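# Open day at the Geldale workshop: notes from a conversation

Aug 18, 2019

Hodia opened its Geldale workshop to the public in July and ran its tabletop handling demonstration through the afternoon. I spoke with the engineer responsible for the demonstration between two of the sessions. She asked that her name be left out, as the work is shared among several people and she did not want it credited to one.

The system is called Drallia. It consists of one arm, a two-finger gripper, a small camera close to the gripper, and a desktop computer under the bench. The public sessions use ordinary household items. I asked why they had avoided industrial parts.

"Parts come with drawings," she said. "If I have the drawing, I know where the edges are before I start. A bowl from a kitchen shelf has no drawing, at least none that I have. The machine has to work from what it gets at that moment."

The collection holds 163 items at present, bought in small lots from shops in town. Each is weighed and measured once, then put on a shelf with a numbered tag. The control software does not have access to the measurements. They are used afterward, when the team compares the grip the arm chose with the grip a person would have chosen.

She was direct about the failure rate. Over the trial period before the open day, the team logged 979 attempts on the current gripper. She would not give a single success figure for the set.

"A single figure would mean very little. Matte objects are close to solved for our purposes. Glossy ones are another matter, and transparent ones I would not show to visitors at all. If I average those, I get a number that describes none of them."

I asked her to explain the difficulty with gloss in terms a visitor could use. She said that the camera sees light, and that a polished surface mostly returns light from somewhere else. A lamp overhead becomes a small bright spot on the object. When the arm moves, the spot moves as well, at a different rate from the surface it appears to sit on. Software that follows texture will follow the spot if nothing stops it.

"So the estimate drifts. You watch the fingers come down and they are two or three millimeters off. On a foam block that is fine. On a hard rim it is the difference between holding the thing and pushing it across the table."

The workshop has tried several remedies. Diffuse lighting helped, and was dropped for the open day because the panels blocked the view from the visitors' side. A light coating of powder on the objects also helped, but she considers it a form of cheating. The present method takes several views on the approach, throws out any bright region that shifts too much between them, and fits the outline from what remains.

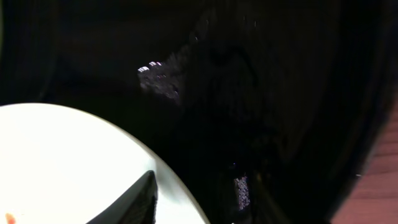

Dark glossy surfaces are the worst case under this method, she said, as there is little left once the highlights have been discarded. The fit then depends almost entirely on the outer edge, and on how well that edge stands out from whatever lies behind it. Pale items are easier to separate from a dark background but tend to wash out under strong light, and the exposure that suits one does not suit the other. The software settles on a compromise and records which of the two it favored.

Approach speed is limited to 300 millimeters per second in free space and drops well below that near the table. Several visitors asked her whether it could go faster. It can, but the reduced speed was a condition of running with people nearby, and she has no plans to request a change.

The fingers are replaced on a schedule. I asked whether wear had been a problem.

"Wear is predictable. Dust is worse. A little dust on the contact face and the friction value we assumed is wrong. We wipe them down between sessions. It's in the checklist, on page 2, and it still gets skipped."

The next stage is a trial at Magalhães, a tableware distributor that handles returned goods by hand. The arm would sort single items out of mixed trays, with a person checking each tray before it leaves the station. The start depends on a revised mount for the camera, which currently has to be realigned whenever the cable is disturbed. She expects the new mount to take most of the autumn.

I asked what she would change about the open day itself. She said she would move the barrier back and put up a screen with the camera's view. Most visitors had watched the arm, and she would have preferred them to watch what it was working from.

The second session was due to start, and she went to wipe the fingers.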